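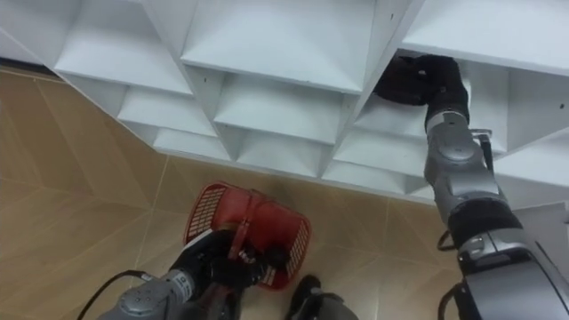

When will customers be charged for a Zovard pre-order?
Cards are charged when the order window closes, and only if the design has reached its minimum of 80 orders.

2022-08-29. Mulamus today opened pre-orders for Zovard, a line of printed cotton sweatshirts made to order. The line has 20 designs. Each window runs for two weeks, and sizes and colors can be changed until it closes. Production starts in January.

"Minimums are set per design, with all sizes counted together," said Gülizar Türkmen, production manager at Mulamus.

Press contact: Aminu Jibrin, Mulamus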